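Pemik wire basket, long size: short review

By the Turau Home desk
Saturday, December 20, 2025

We use cookies to remember your settings. Accept / Manage

Quick one, holiday week, sorry. Bought the long black mesh basket from Pemik back in May for the white table by the pantry. Wanted something for the shelf stuff that rolls. Cans, crackers in tubes, anything round and wrapped in plastic.
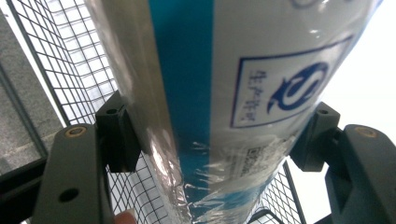 Paid for the 54 cm one. Came flat in a sleeve, no tools, 3 clips. One clip was stiff, went in with a butter knife. Mesh is a fine grid so small packets don't poke out the bottom. Sides are low, good for grabbing, bad for anything tall, tall stuff leans. Drinks go in lying down at my place.

Cleaning: crumbs get in the squares. Shake it out over teh sink, old toothbrush for the corners. No rust so far and it's been rinsed plenty.
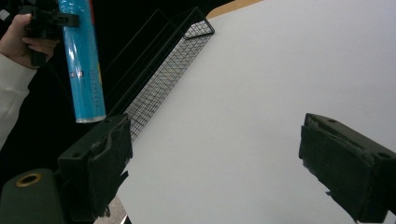 Had the Kourkoulas one before this, plastic, cracked at the handle after 2 winters. Pemik has no handles at all. You pick it up by the rim, wich is fine half full and annoying loaded. Does slide on a smooth table. Stuck felt dots under mine, better.

Would buy again, maybe the shorter size for the fridge. Skip it if you need a lid, they dont make one.

Get the Turau Home newsletter. Unsubscribe any time.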